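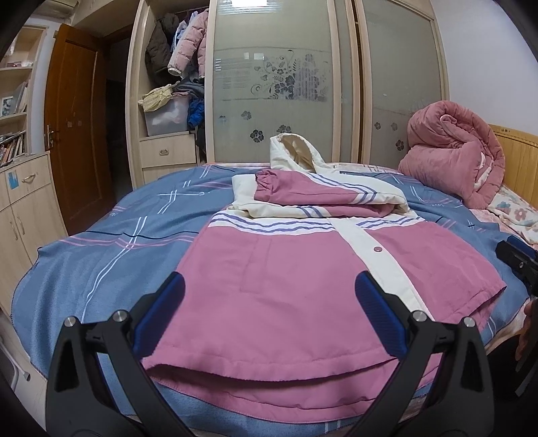
I have been meaning to write about the coats for two weeks now, and every evening I sit down with my tea and end up looking at other people's curtains instead. So tonight the tea is already cold, the laundry is already put away, and I am going to get this done before I talk myself out of it.

It starts in December, the way these things do at our place. We had one of those gray wet spells where everybody comes in the door dripping, and I went to find a dry jacket for my youngest and discovered that the open end of the wardrobe – the part without a door, where we hang the things we grab on the way out – had gotten so tight that I had to use my shoulder to get a hanger back in. Puffer coats are terrible for this. They look perfectly reasonable while you're wearing them, and then you hang three side by side and they swell up like bread dough and push everything else into a wrinkled strip at the end of the rail.

My friend Da-eun Song was over that afternoon, and she said what she always says, which is that I hang too much and fold too little. She grew up in an apartment with one closet for five people, and she can fold a winter jacket into something you could put on a bookshelf. I can fold a towel, and I am proud of how I fold a towel, but anything with a hood has always defeated me. I roll it up, the hood flops out, I stuff the hood in, a sleeve comes out the other side, and eventually I shut the door on it and hope.

So we cleared the bed and she taught me, and I want to write it down while I still remember, partly for you and mostly for me next winter.

You lay the jacket on its back with the hood away from you. I used the pink and cream one with the striped band across the chest, which is my favorite of all the kids' things and has been passed down once already. Snap it shut first! I always skipped this, and it makes all the difference, because an open front slides around while you're working and you end up with a fold that is fat on one side. Then you smooth it with your hands from the middle out to the sides. Da-eun does this very slowly, the way my grandmother used to smooth a tablecloth, and I noticed I was calmer by the time I had finished copying her.

Next you bring one sleeve across the upper chest, with the cuff up near the hood, and then the other sleeve over the top of it. I had always folded sleeves straight down the back like a dress shirt. With a soft jacket that gives you a ridge down the middle, and the thing rocks like a little boat when you set it down. Laid across the front they even each other out. After that you bring the sides in a bit, fold the bottom hem up to the middle, and then fold once more so it reaches the shoulders. The hood is the last part. It comes down over the whole bundle like the flap of an envelope, and if you've kept everything flat it will hold itself closed, more or less.

Mine came out looking like a pillow somebody had sat on. Hers looked like it had come from a shop. But I did it again, and then again with the school fleece, and by the time the kettle had boiled I had one I wasn't ashamed of.

A word about the bed, since two of you asked last time what we fold on. It's just our bed, with the blue bedspread with the thin crossing stripes on it. I've become very fond of it as a work surface because the lines give you something to square up against. If the hem is running along a stripe, you're straight, and if it isn't, you're not. I roll the pink quilted comforter up and prop it against the headboard on the pillow so it's out of the way, and there's plenty of room left for a coat. I tried the dining table once and everything slid, and the floor is out of the question with my knees.

Now, where does it all go? The heavy puffers still hang. I did try folding the brown one, and Da-eun very kindly said nothing while it slowly opened itself back up again. So the brown and the pink stay on hangers, and lighter things can go between them, where they keep the two big ones from sticking together. Everything softer than that gets folded and goes behind the frosted doors, standing on edge in fabric bins so you can see all of it at once. The bins are from Clurken, the plain ones with the handle at the front, and I paid $74 for the set, which made me wince a little at the register. They have held up nicely, though, and the handles are big enough for a child to pull.

I know some of you are vacuum bag people. I had a pack of the Trellorine ones for years and I did like how small everything got, but the jackets never seemed to puff up again properly, and one bag always let its air back in during the night and scared me half to death with the crackling. They've gone to my sister, who has a bigger house and sounder sleep.

While we had everything out I went through the pockets, too. There was a library card, more acorns than I'd like to admit, and a mitten I had already replaced. I also found the receipt for the pair of boots I wanted to return in the fall, so that's that. The too-small things went into a bag for the Wendis exchange, where you drop off a size and pick up the next one, and I came home with a green raincoat that will be perfect by spring if she doesn't shoot up again before then.

Two weeks on, the rail is still breathing. The bins are less tidy than they were, I'll admit, because my husband puts jackets away in the shape they happen to be in when he takes them off, but the doors slide shut and I no longer need my shoulder. I've shown my youngest how to do the sleeves, and she likes to tell the jacket it's giving itself a hug.

Da-eun is coming back next month to look at my sheets. I've told her the fitted ones are beyond help, and she has asked me to leave them out on the bed anyway. If any of you have a way of folding snow pants that doesn't involve sitting on them, please leave it in the comments, because that's the bin I haven't dared to open yet.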